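Is a hanging stand worth it for one pipette?

Bench & Storage > Small equipment

fuvbridge_basement
Posted Oct 21, 2025

I do water testing for a small fish hatchery and I own exactly one pipette that matters. It lives in the drawer, in the foam it was shipped in. Our supply rep has been telling me since January that I'm ruining it by laying it down, and that I need a stand. The stand happens to be in the Dralell catalog he sells from, so you can see why I'm not rushing to believe him.

What I want to know is whether storing it flat does any real harm or whether this is one of those things people repeat until it becomes a rule. I always take the tip off first. I've never had liquid run up into the body as far as I know. My last check against the scale was fine, and the one before that too.

Bench space is tight, and I don't want another piece of plastic sitting there looking professional. If I do get one, does it matter which kind? The ones I've seen are either a round carousel or a bar between two legs.

portela_wetlab
Member, 1055 posts

Your rep is half right, which is more than I usually give them.

Lying flat does nothing to a clean, empty pipette with no tip on it. The trouble comes when somebody puts it down between samples with liquid still in the tip. It can run back toward the shaft, and if you're working with salt solutions or anything corrosive, you get crud on the seal and later on the piston. That's a bad habit at the bench, though, and a drawer has very little to do with it. If you eject the tip every time, you've dealt with most of the risk for free.

What a stand does do is give you a place to put the thing down mid-job. Mine is the two-legged kind with a crossbar.
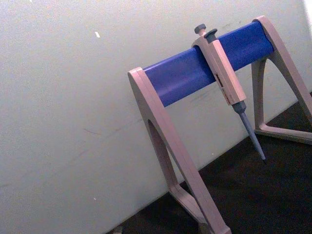
Bar stand, blue crossbar, one single-channel pipette hanging from it.

I like the bar type better than the carousel, mainly for cleaning. You can wipe under and through the legs without moving it. A carousel collects dust around the base and you'll bump it when you turn it. If you only own one pipette, a carousel is silly anyway.

Things I would check before paying:

Does your pipette hang securely on it? Plenty of stands are shaped for one maker's finger rest, and "universal" on the box means very little. Take the pipette with you or get a return in writing.

Does it stay put when you grab the pipette with one hand? Try it loaded at one end, too. A light stand can scoot, and then you're steadying it with the hand you needed for the tube.

Can you reach it without crossing over open samples?

As for wrecking the calibration by storing it sideways, I've heard that for years and I have yet to see anyone show me numbers. Dropping it will do it. So will letting the plunger sit pushed in, depending on who you ask. I'm not convinced on that second one either.

I wouldn't pay 100 dollars for any of these. It's a rack.

lesden77
Member, 4 posts

just buy the stand. we had ours rolling around on the bench at my old job and it fell on the floor 2 times. the second time it leaked after that and the repair cost more than a stand would have. never had a problem once it was hung up

fuvbridge_basement

A pipette rolling off a bench isn't the same thing as one in a drawer, so I'm not counting that as evidence. Sorry.

The point about having somewhere to put it down halfway through is the first argument for a stand that has made sense to me. I do set it on a folded paper towel when I'm filling the second row of tubes, and sometimes there's a tip on it. I'll stop doing that either way. I'll ask the rep if I can try one of the bar ones with my own pipette before I order. If he says they're all universal I'll have my answer about him.

portela_wetlab
Member, 1055 posts

The paper towel was your problem all along, then. Look at the end of the shaft under a good light before you spend anything. If there's a white crust on it, clean it according to the manual and run your check on the scale again.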